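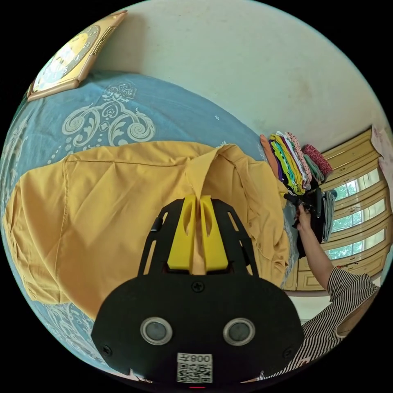 4. The open day: letting visitors have a go

Figure 3. Hand-held gripper lined up with the collar of a shirt spread on a bed, with folded clothes beyond.

Most of what we learned about the folding task came from the open day in September, so I'll go through it at some length. Ngọc Ninh had wanted to put the hand-held grippers in front of people who had never touched one, and I was the one who kept saying it would be chaos. It was a bit, in the first hour, and then it settled down and I enjoyed myself enormously.

We ran the visit at Tramevel, in ordinary rooms (the earlier sessions at Jendell had all been on one big flat table, see Section 3). A total of 218 visitors signed in and 70 of them tried a gripper. Each person got a two-minute demonstration from Ngọc or me, then picked a garment and had a go at folding it however they liked. We didn't give them a folding method, and I'm glad we didn't, as the variety was the best thing we took home!

4.1 Starting at the collar

The first surprise was how many people went for the collar. Figure 3 shows the sort of approach I mean: the two yellow fingers are close together and pointing straight at the collar of a mustard long-sleeved shirt, which is lying flat but still has plenty of creases in it. The collar is flipped up and rumpled, and I'd guess that is part of the attraction, because it gives you an edge to aim for. Our own habit at Jendell was to begin with a sleeve, and we had written the first task sheet on that basis. We have since rewritten it.

Beds were harder than tables. The cover slides about and people pinched it along with the cloth, sometimes without noticing until the whole lot lifted. Patterned covers, like the blue one with the white scrollwork in Figure 3, were also where Ngọc and I disagreed most when we marked up the recordings afterwards. She wanted to leave those attempts out. I wanted every one of them kept, and we kept them, with a separate label (see the Vundeck notes for how the label is used).

4.2 What people told us

We asked everyone who tried a gripper for a comment and got 65 back. Hand ache came up a lot, mostly from people who squeezed as hard as they could. Several asked for a lighter tool. One man from the Đàm workshop, who irons shirts for a living, said our fingers were fine but our patience was poor, and then folded four shirts in a row while a queue built up behind him.

After throwing out false starts we were left with about 795 usable attempts. Section 5 compares these with the table sessions, collar-first and sleeve-first attempts taken separately.

Contact: Ngọc Ninh, Tramevel | © Tramevel, 2/22/19 | Back to top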